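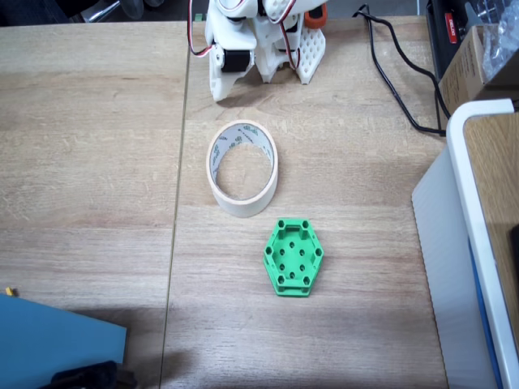

White gripper with black servo motors above a wooden tabletop.

Ticket 2533
Category: Race timing and results
Event: Cukham Whitewater Weekend, slalom and sprint classes
Status: Closed
Priority: High

Reported issue
The event office at Cukham reports that finish times for the Friday sprint heats were not posted to the public results page. Start times were recorded for all 115 entries. The results page showed 40 finishers and listed every later boat as "on course," including boats that had left the water.

Initial response, 10:20 a.m.
The event office was asked to continue hand timing at the finish and to keep the paper sheets in bib order. Please do not restart the Vosteto timing unit while a heat is running. A restart clears the open heat from memory, and the times cannot be recovered from the unit afterward.

Update, 10:45 a.m.
The office confirmed that the finish beam is working. The unit's own display shows a time for each boat as it crosses the line. The fault is therefore between the timing unit and the results page.

Update, 11:10 a.m.
The link log was received and reviewed. The finish unit was set to Channel 2, as the race plan requires. The receiver in the results tent was set to the same channel, but its bib list was the one loaded for the Nuken qualifying race in February. That list ends at bib 40. Times for higher bib numbers reached the receiver and were held as "unknown boat."

Action taken
1. Racing was paused by the chief judge between heats.
2. The current bib list was exported from the entry system and loaded to the receiver.
3. The held times were released and matched to the new list.
4. Released times were checked against the paper sheets.

Result
All held times were matched except one. Bib 73 had no electronic finish time. The paddler crossed close behind another boat and the beam recorded a single break. The hand time was entered under the event rules and marked "H" on the results page.

Update, 1:35 p.m.
The event office asked whether the start order for the final would change. It does not. The final is seeded from the corrected results, and no seeding had been published before the correction. The protest period for the heats was counted from the time the corrected results were posted — this was a decision of the jury and is noted here for the record only.

Open item
The Adebisi display board beside the take-out still shows the old list after a power cycle. The board stores its own copy and must be updated by cable. This has been moved to a separate ticket.

Closing note
Event offices are reminded to clear the receiver's bib list at the end of each event and to send one test time from the highest bib number before the first start. Ticket closed with the agreement of the event office.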